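Tablero Fluvodholm, en tono claro

Sterkier · Mesas y tableros · Medidas a consultar

Llevo tiempo queriendo escribir esta ficha con calma, porque el Fluvodholm es el tablero por el que más me preguntáis en la tienda y la descripción que teníamos antes se quedaba cortísima (dos líneas y un precio, qué vergüenza). Así que aquí va todo lo que sé de él, que es bastante: tengo uno en casa, en la mesa donde desayunamos, trabajamos y hacemos los deberes.

Empiezo por el color. Es un beige pálido, clarito, y la veta va en un tostado apenas más oscuro. A mí me gusta que sea una veta con movimiento, de las que hacen curvas anchas y se cierran en óvalos un poco a su aire. Mi compañera Tatiana Urban prefiere las rectas de toda la vida y lo discutimos cada vez que entra un pedido, pero cuando le tocó elegir para su cocina se llevó el Fluvodholm, ¡ahí lo dejo!

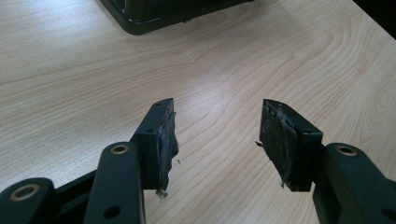
El acabado tiene un brillo muy suave. Si ponéis la mesa cerca de una ventana o debajo de una lámpara, os va a devolver un reflejo en la superficie, más bien difuso; a mí no me molesta para leer, aunque si buscáis un mate total pedidnos antes una muestra. Las muestras son gratis y miden 10 cm de lado, suficiente para ver el tono al lado de vuestro suelo (hacedlo también de noche, con la luz encendida, que cambia mucho).

Medidas: el tablero estándar es de 172 cm de largo. Para espacios pequeños lo cortamos a medida, y el corte suele tardar unos 10 días, algo más en noviembre, que se nos junta todo. El ancho lo hablamos según las patas que vayáis a poner.

Y ya que salen las patas: encaja con las Standia, que vienen en juego y se montan con una llave normalita. Yo lo hice sola, sentada en el suelo y con la radio puesta, en 60 minutos, contando el rato que estuve buscando un tornillo debajo del sofá. También se puede apoyar sobre caballetes, que queda más de taller y os deja desmontarlo cuando vienen visitas.

Limpieza: paño suave, agua con una gota de jabón neutro y secar siguiendo la veta. Nada de estropajo, por favor. Para las tazas calientes, posavasos; para las ollas, un salvamanteles de los gordos.

Enviamos con embalaje de cartón y cantoneras. Si preferís pasaros por la tienda, preguntad por mí o por Tatiana y os sacamos el tablero entero para que lo toquéis. Las dudas de corte, mejor por correo y con un croquis, aunque sea a boli.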